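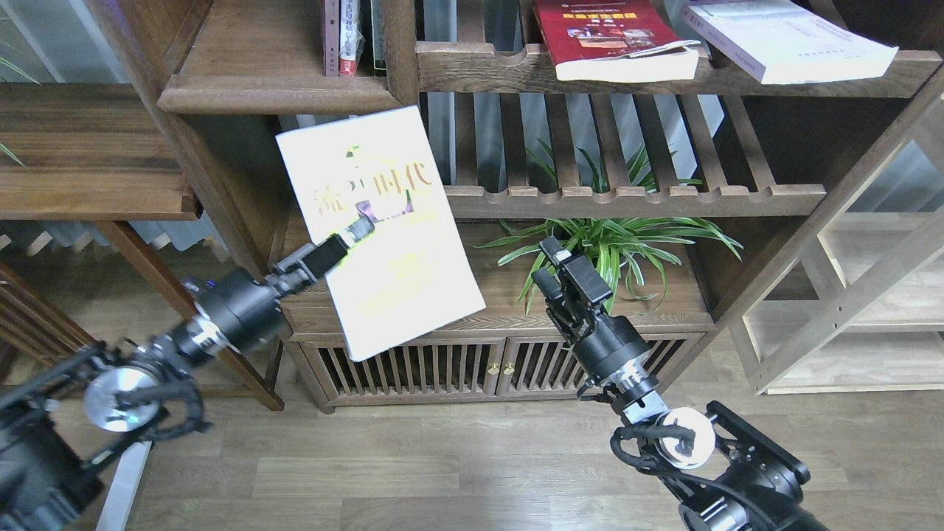 Wekness disagreed straight away: large-format books should go flat, and standing them up on an open shelf only bends the boards.

Forums > Home Storage > Bookcases and Shelving > Oversize books on a slatted unit

New posts | Rules | Search | Log in

kendik_44
I'm aware of the flat-storage argument. My question is narrower. The unit is dark-stained wood with an upper shelf, a slatted rack with a scalloped front edge below that, and a low cabinet with slatted doors at the base. Most of my books stand upright on a separate shelf and give no trouble. The oversize ones, including the white one with the Chinese title, are the problem. Clear height on the upright shelf is 210 mm, so they won't go in there. At present two are lying on the upper shelf and they overhang each other when I add a third. Options are to keep stacking or to fit an upright divider.

Wekness
Keep stacking. Largest at the bottom, spines alternating if the text blocks are thicker at the spine. An upright book with nothing tight on both sides leans, and a leaning book pulls at the front hinge.

parallel_grain
Disagree. A glossy cover under a stack picks up scuffs every time the lower one is pulled out. I had two exhibition catalogs ruined that way. A divider with felt on one face costs very little and the books come out without moving the others.

Wekness
They were scuffed because you pulled them out from under the load. Lift the stack off first.

parallel_grain
In practice people don't.

kendik_44
I don't, for one.

Sarbu78
What is the slatted rack rated for? I would not put heavy art books on thin bars. Load is carried on the bar edges, and the bottom cover will take a set of parallel lines by the end of the summer. If you use that level at all, cut a sheet of 2 mm gray board to the full footprint and lay the books on it.

kendik_44
No rating that I know of. It came secondhand without paperwork. I had planned to leave that level clear.

Sarbu78
Good. Then the next item is light. Daylight comes through the gaps from the window behind. Anything with a red or purple cover will fade first. My red cloth bindings lost color along one edge in a similar position. Either turn the unit or put a backing panel on it.

parallel_grain
A backing panel stops the air moving. With a plant on the cabinet top I would want the airflow.

Sarbu78
One spider plant is not a humidity problem. Overwatering it onto the cabinet top is. Put a deep saucer under the pot and check the finish beneath it once a month.

parallel_grain
Leaves touching covers is also a problem. They hold water after misting. I would move the plant to the pale shelving next to it and keep the dark unit for books.

kendik_44
The pale frame stands at an angle, and the end nearest the wall gets no light. The plant did poorly there. It stays where it is and I won't mist it.

Wekness
For the divider, if you insist: Zolivar sells a steel one with a flat base plate that slides under the first book. Get the taller size. The short one ends below the midpoint of an oversize cover and acts as a pivot.

kendik_44
Ordered one of the tall ones. Plan is divider on the upper shelf, the three largest upright against it, the red one flat as now. I'll measure the lean in August and post the figure.

Wekness
Measure it at the top corner of the outside book. And note which one is on the outside.

Contact us | Copyright Home Storage Forums | Back to top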